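**Thread: Old Dell tower, which bay for the boot drive?**

**verenine_pc** wrote on May 14, 2018:

I'm putting a Dell tower back together for the front desk at a small print shop, Grivis. It's getting a different CPU, so the socket is open right now. The board is still in the case and I'd like to leave it there. I have one hard drive to go back in, on the blue plastic carrier, and I can't decide between the upper cage and the lower bay.

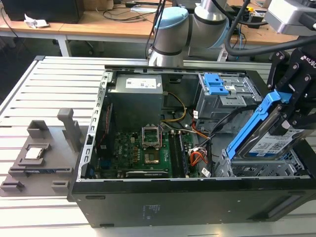
My plan is to use the lower bay, because the SATA leads already run over that way. Then CPU, paste, cooler, and close it up. Does anyone see a problem with doing the drive first?

---

**truven** replied:

Yes. CPU first. You have an open socket and you're moving parts and cables over it. One dropped screw and you're buying a board. Drive goes in last.

---

**bermudez50** replied:

I don't agree. Those carriers have no loose screws once the drive is in them. I do the drive first so I'm not leaning over a cooler to reach the bay. If he's worried he can put the plastic socket cap back on.

---

**truven** replied:

If he still has the cap, fine. Most people throw it out.

---

**verenine_pc** replied:

I don't have the cap. The board was used when I got it.

---

**Mostafa Cherkaoui** replied:

Either order works if the case stays flat on its side until the cooler is on. I worked in a school repair room and we did 30 of these over one October. Things I'd check before the drive goes all the way in:

- Power plug reaches the lower bay without pulling on the bundle.
- Data cable isn't trapped under the carrier.
- Coin cell. If the machine sat unplugged for years, change it now while you can get a finger in there.

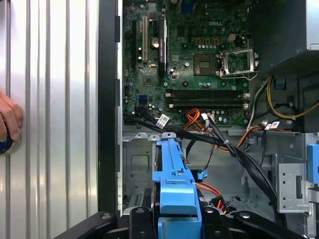

The battery on these boards is between the slots, so once you add a long card it's annoying to get out. A new one costs 2 dollars.

---

**bermudez50** replied:

Agree on the battery. I'd also move the data cables so they don't lie across the drive area. Tie them along the side of the case.

---

**truven** replied:

Don't tie them too tight. I've seen the SATA plug work itself halfway out from that, and then you spend an evening blaming the drive.

---

**verenine_pc** replied:

OK. I'll fit the CPU first and do the drive after that. Lower bay. Battery is on the list. Does it matter which SATA port I use for the boot drive?

---

**Mostafa Cherkaoui** replied:

Use the lowest numbered one. The number is printed next to the port. Some Dell setup screens have the other ports turned off, and then the drive doesn't show up at all. Check that before you swap cables.

---

**bermudez50** replied:

And load the BIOS defaults after the battery change, then set the clock.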